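Notebook | Menu tests | Suppliers | Archive
Print this page | E-mail this page
3 min read

1 Apr 2025
Rice vinegar trial, Brallthorpe kitchen

Third go at the Thakur seasoned vinegar against our own mix. The rep's claim is that their blend keeps sushi rice soft for 8 hours at counter temperature. I didn't believe it in February and I don't believe it much now, but the Sorkville branch wants to switch, so it gets a proper trial.

Setup: same rice, same wash, same cooker. Two batches, 2446 g cooked weight each, seasoned within a minute of the lid coming off. A from the Thakur jug, B from our own mix (vinegar, sugar, salt, kelp left in overnight). Both fanned, covered with damp cloth, tasted blind every hour by whoever was free.

First problem: the Thakur jug says to use it "to taste," so there is no real dose to test. I went with the rep's number from his e-mail. If he complains about the result he can complain to himself. 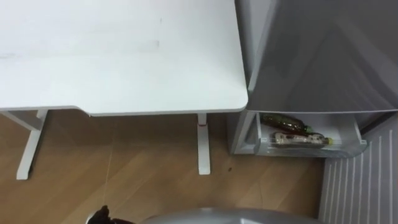 Naveen Chaudhary thinks the dose is too high and that any rice with that much sugar on it will stay soft, so we are testing sugar and calling it vinegar. Fair. I should have matched sugar between the batches and didn't. Ours is lower. That alone could explain the first half of the day.

Hours one to three: no difference I would put money on. A is sweeter and glossier. Two tasters liked the gloss. Gloss is not what we were asked about.

Hour four: B starting to firm at the edges of the tub. A the same, maybe slightly less. The cloth on B had slipped, found it folded back on one side. Don't know for how long. Note it and move on, but I wouldn't quote hour four to anybody.

Hour six: both firm. A still sticks to itself well enough for nigiri, B wants more handling. Past this point I wouldn't serve either one, whatever the jug says. Stopped there, so the 8 hour claim is untested in the strict sense. I'm comfortable with that.

Cost: the saving Sorkville quotes is $534 a year. That leaves out the delivery charge, and it assumes 30 minutes a day spent on our mix. It takes nowhere near that once the kelp is in.
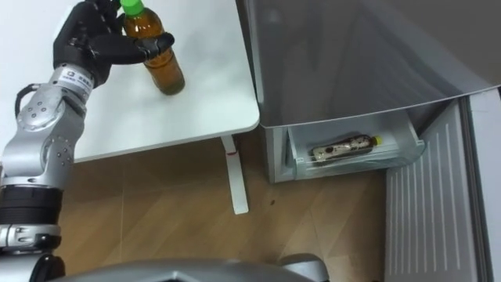

Vandana Singhal would like it written down that the Sorkville people were never after softness, they want every cook's rice to taste the same, and that a jug does this better than a recipe card. Written down. It's a better argument than the rep's, and we haven't tested it at all.

Next time:
- match sugar, weigh it, write it on the tub
- clip the cloths
- two different cooks season from the jug, two from the card, then taste
- try the Skirner vinegar as a third batch if the sample ever comes

No switch on the strength of this. Leftover A went into staff lunch with egg and scallions.

Print this page | E-mail this page
Previous entry | Next entry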